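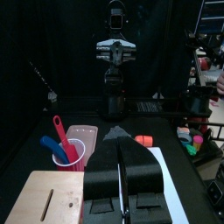

Slotted wooden block and a red cup with a spatula in it.

## Keeping a Home Clean with Cats and Dogs: Household Advice for Owners

The following guidance is issued by Drendia Pet Advice to households registered with the service, at present 3,287 in number. It deals with the ordinary care of rooms, bedding and utensils where a dog or cat lives indoors. It does not replace the advice of a veterinary surgeon. This edition was revised in September by Yurani Londoño and checked by Nidia Pacheco.

### Hair on carpets and upholstery

Hair should be loosened before the vacuum cleaner is used. A damp rubber glove drawn across the fabric in one direction will gather most of it into rolls that can be lifted by hand. On stairs, begin at the top step and work down. Velvet and other pile fabrics should first be tested at the back of the seat.

Vacuum filters clog quickly in homes with long-coated breeds. Check the filter every 2 weeks during the spring and autumn moult and monthly at other times. Washable filters must be fully dry before they are refitted.

### Bedding and blankets

Shake bedding outdoors and brush off loose hair before washing. Covers may be washed at 60 degrees where the care label allows. Fabric softener should not be used on pet bedding; it leaves a scented residue that some animals dislike, and it makes towels less absorbent.

Owners are advised to keep two covers for each bed, so that one is always in use while the other is in the wash. Run an empty rinse after a heavily soiled load and wipe the rubber door seal, where hair collects in the fold.

### Food bowls and utensils

Food bowls should be washed in hot water with washing-up liquid after each meal, and water bowls once a day. Use a separate sponge. Spoons and tin lids used for pet food should be kept apart from the family's own, preferably in a container that stands upright and drains.

Wet food left uneaten should be thrown away, and opened tins covered and put in the refrigerator. Dry food keeps best in its original bag, folded closed and placed inside a lidded bin. Do not top up old food with new; empty the bin, wash it and dry it first.

### Accidents indoors

1. Blot the area with kitchen paper or an old towel. Do not rub.
2. Apply cool water and blot again.
3. Use a biological washing powder solution or an enzyme cleaner, and leave it for the time stated on the pack.
4. Rinse, blot and allow to dry with the window open.

Ammonia-based cleaners are unsuitable, as the smell may draw the animal back to the same spot. Bleach should never be used on urine. Keep animals out of the room until the floor is dry.

### Brushes, combs and towels

Remove hair from brushes after every use. Once a month, soak plastic combs in warm soapy water for ten minutes, rinse them and lay them flat on a towel. Brushes with a wooden back should be wiped only. Towels used after wet walks can be hung near the door, with a shallow tray beneath for muddy leads and boots.

### Enquiries

Questions about this page may be left at the Jalorero Road desk, which opens at 8 in the morning. Printed copies may be requested there under leaflet number 361. Households that need large print should say so when they ask.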